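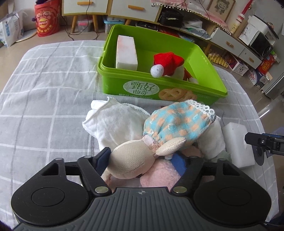
Korkby, February

Minutes of the Korkby World Affairs Circle, taken by me (Ronja Wikström) because Ebbe had the pen last time and says his wrist hasn't forgiven him.

Present: Jabari Mutiso in the chair, Ebbe Fjeld, Marit Tveit, me, and eight others who signed the sheet. That makes 12. Wenche Bakke sent her regrets and also two pages of typed remarks, which Jabari read out in full. She wasn't here to cut them down, and I think he enjoyed himself!

We started at 7:10. The last minutes were approved with one fix. Marit did not say that sanctions "never work." She said they never work fast, and she'd like that on the record, so now it is.

Old business. Ebbe has heard back from the library in Vevulport and we can have the upstairs room for the spring debate, as long as we're out by 9:30. The topic is still "Should a country trade with governments it wouldn't want to live under?" We have a speaker for yes. We still need one for no. Marit offered to do it if she can also have the rebuttal, and Jabari said that isn't how a rebuttal works, and we left it there until next month.

Main discussion: sanctions and who ends up paying for them. Jabari opened with fifteen minutes on the history, going from naval blockades to frozen bank accounts, and I won't try to get it all down (he has a handout, ask him for it). His main point was that a government at the receiving end usually finds someone else to buy from, and the family at the bottom of the hill pays double for cooking oil while that gets sorted out.

Wenche's remarks took the other side. She wrote that doing nothing is a policy too, and that people being jailed for what they print notice very quickly which neighbors kept shaking hands. I thought that was the strongest thing said all evening — and she was home with a cold. Her second page was mostly on travel bans, which she likes, as they land on the people who sign the orders.
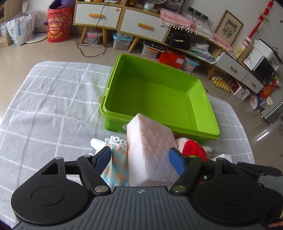 Ebbe then asked whether anyone could name a set of sanctions that had a clear ending written into it from day one. Long silence. Someone by the window brought up arms embargoes with renewal dates, and we went back and forth on whether a renewal date counts as an ending. I said no, it's a reminder on a calendar. Marit said a reminder is more than most of them get.

We got pretty loud after that, in a friendly way. I have in my notes "medicine exemptions — banks still nervous" underlined twice, and I believe that was Jabari answering a question about why exempt goods don't always arrive.

Motion from Ebbe: that we write to our representative asking for an end condition and a yearly public review in any new sanctions bill. Seconded by Marit. Carried, 8 in favor, 2 against, 2 not voting. Jabari will draft it and send it to everyone, and please answer him this time.

Other business. The Rønning group has asked if we'd like to join them for a talk on election observers. General yes, details to come. I'm putting the reading list on Flerix again, in the same folder as before.

Closed at 8:55. Ebbe has the pen next month.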